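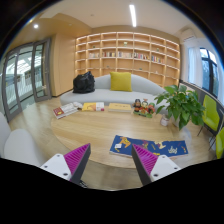
**Utilities & Construction**

# Wadovton to replace cable vault covers on Comine Road

Contractors will begin replacing access covers on buried cable vaults along Comine Road in February, the Wadovton public works office said in a notice dated 20/10/2022.

The job covers a stretch of over 400 yards between the Broltidthorpe turnoff and the rail crossing. Many of the existing covers were put in when the road was only two lanes wide and carried little truck traffic. Several now sit in the turning lane, where the town wants covers and frames with a higher load rating.

Nazarenko, the contractor chosen for the work, will cut out the pavement at each vault, lift the old frame and set a new one on a fresh concrete collar. The collar has to cure for seven days before traffic can drive over it. Steel plates will be laid across the openings during that time.

"The vaults themselves are in decent shape," said Nicanor Mansilla, project engineer for the town. "It's the frames that have settled. You hear it every time a truck goes by."

Mansilla said crews will also check the conduit entries for leaks and reseal them where needed. Cables will stay in service, and the town does not expect any loss of power or phone lines.

One lane will stay open in each direction during the day. Night closures are possible near the rail crossing – the railroad has to approve the hours, and that approval is still pending. Driveways will be blocked only while a frame is being set, and owners will get a door notice before work reaches them.

The sidewalk on the north side will remain open. Bus riders should use the temporary stop by the Broltidthorpe turnoff.

Plans showing each vault location can be viewed at the public works counter. Comments on the lane closures may be left there in writing.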